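분홍 그릇과 설거지 선반 기록 모음 (README)

마지막 수정: 2022년 1월 7일

Clultora 저장소에 들어오신 분들 반갑습니다. 우리 집 그릇들을 정리하면서 적어 둔 메모를 표로 옮긴 자료예요. 처음에는 찬장에 뭐가 들어 있는지 적어 두려고 시작했는데, 쓰다 보니 그릇을 어디서 꺼내고 어디에 돌려놓는지까지 적게 됐고, 어느새 3615줄이 됐네요. 거창한 연구 자료는 아니고 그릇 좋아하는 사람이 꾸준히 적은 살림 장부라고 생각하고 봐 주세요!

들어 있는 것

폴더는 세 개입니다. bowls에는 대접, 국그릇, 종지처럼 움푹한 것들이 있고 plates에는 접시가 있어요. 나머지 etc에는 뚜껑, 받침, 짝을 잃은 것들이 들어갑니다. etc가 제일 지저분한데 제 찬장도 똑같아서 그냥 뒀습니다.

표 한 줄은 그릇을 한 번 옮긴 기록입니다. 열 이름은 이렇게 돼 있어요.

item: 제가 부르는 그릇 이름
color: 색. 제 눈으로 보고 적은 거라 기준표 같은 건 없습니다
depth: 얕음, 보통, 깊음 중 하나
from_place: 옮기기 전 자리
to_place: 옮긴 뒤 자리
stack: 겹쳐 둔 순서. 맨 아래가 1
memo: 하고 싶은 말. 비어 있는 줄이 훨씬 많아요

인코딩은 UTF-8이고 구분자는 쉼표입니다. memo에 쉼표를 마구 쓴 줄이 있어서 큰따옴표로 감쌌어요. 엑셀에서 바로 열면 한글이 깨질 수 있으니 데이터 가져오기 메뉴로 불러오세요.

분홍 그릇 이야기

자료에서 제일 자주 나오는 물건은 연어색 도는 분홍 그릇입니다. item 열에서 pink_bowl로 찾으시면 돼요. 얕고, 겉은 무광이라 매끈하고, 밑이 완만하게 둥글어요. 저는 이 그릇에 귤도 담고 나물도 무치고 가끔은 달걀도 풉니다(달걀 풀기에는 좀 얕아서 젓가락을 살살 움직여야 해요). 예쁜 걸로만 치면 찬장에서 일등이라고 생각합니다.

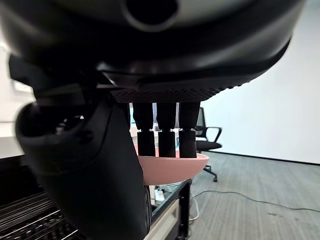
사진 출처: Clultora 저장소 사진 폴더 / 재사용할 때는 출처를 적어 주세요

색 때문에 한참 고민했어요. 아침에 보면 살구색 같고 저녁 조명 밑에서는 좀 더 붉은 기가 돌거든요. 같은 그릇인데도 빛을 받는 쪽과 덜 받는 쪽이 꽤 다르게 보여요. 초반에는 살구, 분홍, 연어를 섞어 적었다가 4월에 한꺼번에 분홍으로 고쳤습니다. 원래 적었던 색 이름은 color_old 열에 남겨 뒀으니 그쪽이 궁금하신 분은 같이 보세요. 이 열은 bowls 폴더에만 있습니다.

그릇을 두는 자리

자리 이름은 제가 집에서 쓰는 말 그대로라서 풀이가 필요할 것 같아요.

윗칸: 싱크대 위 찬장의 위쪽. 까치발을 해야 닿아요
아랫칸: 같은 찬장의 아래쪽. 매일 쓰는 것들
Trundness: 창가에 있는 낮은 선반. 살 때 붙어 있던 제품 이름인데 그대로 별명이 됐습니다
Cattaneo: 설거지하고 엎어 두는 건조대
상: 밥상. 접었다 폈다 하는 그 상 맞습니다

제일 흔한 동선은 Cattaneo에서 아랫칸으로 가는 거예요. 분홍 그릇은 조금 달라서 Cattaneo에서 바로 Trundness로 갑니다. 보이는 데 두고 싶어서요. 찬장에 넣으면 괜히 안 쓰게 되더라고요.

겹쳐 두는 법

stack 열을 보시면 숫자가 5를 넘지 않을 거예요. 제가 정한 규칙입니다. 여섯 개째부터는 맨 밑에 있는 걸 꺼낼 때마다 한숨이 나오더군요. 무거운 도자기 대접은 2개까지만 겹쳐요. 얕은 그릇은 깊은 그릇 위에 올리고, 테두리끼리 꽉 끼는 조합은 따로 둡니다. 한번 끼면 미지근한 물에 담가 놓고 기다려야 하는데 저는 그 기다림을 정말 못 참아요.

분홍 그릇은 혼자 둘 때가 많지만 손님이 오면 사정이 달라져서 다른 그릇 위에 얹히기도 합니다. 그런 줄은 memo에 '손님'이라고 써 놨어요. 누가 왔는지는 안 적었습니다.

알아 두실 점

빠진 날이 많습니다. 여행 갔을 때, 아팠을 때, 그냥 귀찮았을 때 모두 빈칸이에요. 배달 음식을 시켜 먹은 날도 줄이 거의 없고요. 그러니 이 표로 하루에 그릇을 몇 개 쓰는지 따지시면 곤란해요.

depth는 자로 잰 값이 아닙니다. 국을 담으면 넘칠 것 같으면 얕음, 안심이 되면 깊음, 애매하면 보통이에요. 그래서 같은 접시가 어떤 줄에서는 얕음이고 어떤 줄에서는 보통인 경우가 있습니다. 발견하는 대로 고치는 중인데 plates 쪽은 아직 손을 덜 댔어요.

깨진 그릇은 지우지 않고 to_place에 '없음'으로 적었습니다. 지금까지 4개예요. 하나는 제가 제일 아끼던 국그릇이라 memo가 좀 깁니다. 읽고 웃으셔도 돼요.

쓰는 법

마음대로 쓰세요. 수업 연습용 표로 쓰셔도 좋고 자기 집 찬장 목록을 만들 때 열 이름만 가져가셔도 됩니다. 글이나 발표에 넣으실 때는 Clultora라고만 적어 주시면 충분해요. 사진도 마찬가지입니다.

비슷한 자료로 Piltwood도 만들고 있어요. 그쪽은 수저랑 조리도구 차례인데 국자에서 막혀 있습니다. 국자를 걸어 둔 것도 '겹침'으로 봐야 할지 아직 못 정했거든요. 의견 있으시면 이슈에 남겨 주세요.

바뀐 내용

열 이름을 한글에서 영어로 바꿈
color_old 열 추가
memo의 오타 수정(많이 남아 있음)
자리 이름 '창가'를 Trundness로 통일

다음에는 plates의 depth를 다시 훑고, etc에 있는 뚜껑들의 짝을 찾아 줄 생각입니다. 유리 뚜껑 하나는 도무지 어느 냄비 것인지 모르겠어요.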